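Pullari Wall Hook, White

Small hook for the wall, made to keep a spare garbage bag close to the bin. You screw it on the wall a little above the baseboard, twist the top of a bag, tie it and hang it up. When the full bag goes out, the next one is already there and you don't need to walk to the closet.

The hook is sold by Jamgate in a pack of 14, with screws and plugs. It fits well behind our round Harkden trash can, but any can with an open rim will do. Please use it with bags that are big enough to fold over the rim and hang down on the outside. A bag that is too short slides in when the first heavy thing is thrown away.

White hook with a black bag tied on it, and a white can with its liner under it: 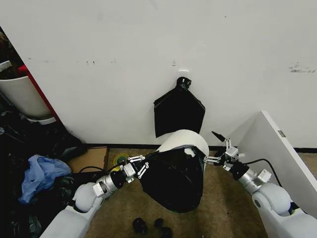
Details

Article number: 926
Color: white
In the pack: 14 hooks, screws, plugs
Suitable for: brick, concrete and drywall (with the plugs)
Carries: up to 255 grams per hook
Not suitable for: full bags

How high should it hang?

We advise to hang it a bit higher than the rim of your can – then the spare bag stays behind the can and does not come in the way of the lid, if you have one. Hold the bag on the wall first and mark the place with a pencil.

Delivery and larger orders

Orders before noon leave our warehouse the same day, except on Monday. For schools and offices we can deliver boxes of 1000 hooks together with Brouwer bags in black. Ask Els Groen for a price, she answers mails in English and Dutch. Packs that are not opened can be returned within 14 days.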